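Home / Features / Money & Books

Two ledgers and a very long February

I came to accounting sideways. My first job was at Matos, a small importer with 35 suppliers in four currencies, and I was handed the stock valuation in my second week because the last person had left. Lovely people, dreadful filing!

The trouble was inventory. We bought components in batches, the price moved every time, and the old spreadsheet used last in, first out (fine in some countries, not allowed under IFRS). Halldóra Hallgrímsson, our auditor, spotted it before her coffee had cooled.

So I spent February redoing 258 stock lines on a first in, first out basis, muttering at my screen and eating far too many crisps.
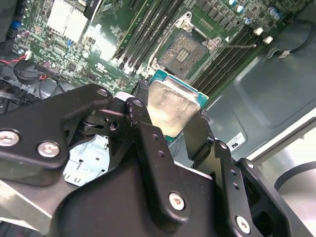
What changed in the numbers

Prices had been rising, so the older, cheaper stock went to cost of sales first and our profit went up. Our owner, Svend Thygesen, was thrilled until I mentioned the tax. I also found 2,000 units still sitting at full cost when we could only sell them for less, and those had to come down to net realisable value. He was less thrilled about that.

Would I do it again?

Yes, but I'd start with weighted average. It's permitted, it's calmer, and with eight deliveries of the same part in a month you really don't want to be tracking layers by hand. Halldóra still sends me her checklist every spring, and I still ring her about the exchange rates.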